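Sulastri Manurung has spent four years trying to get machines to tidy up after people, and she would like it known that her own desk is a mess. "I'm aware," she says, before I can bring it up.

Her group at Ostero works on the small stuff: putting a keyboard back, winding a cable, clearing the wrappers off a chair. I had come to Hurnport to ask when I could buy something that does this. She laughed for longer than I thought polite.

"A desk is harder than a car door," she says. "The car door shows up in the same place all day. Then you get a cable. Every cable is a different shape every time you let go of it."

So people do the chore first, gripper in hand, and the software studies what they did. Then they do it again. Manurung considers 300 runs of one chore a decent start and 1000 the point where she stops apologizing for the results.
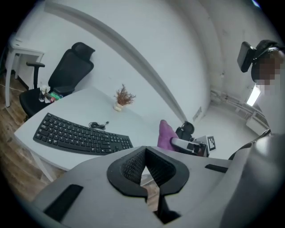
Her colleague Ieva Kļaviņa came to robotics from a parts warehouse in Lodholm and has less patience with the optimism. "My old boss asked every March if we could replace the night shift," she says. "I told him the night shift can open a stuck box. Call me when the robot can open a stuck box."

Has it opened one? "It has opened some boxes," Kļaviņa says. "It has also opened things that were not meant to open."

Both of them think shop floors will get there before kitchens do. A shop can be told to keep its shelves the same width. A family can't be told anything, in Manurung's experience, and she has two teenagers to cite.

I asked what she would trust a machine with at home today. She thought about it. "Socks," she said. "Not matching them. Moving them."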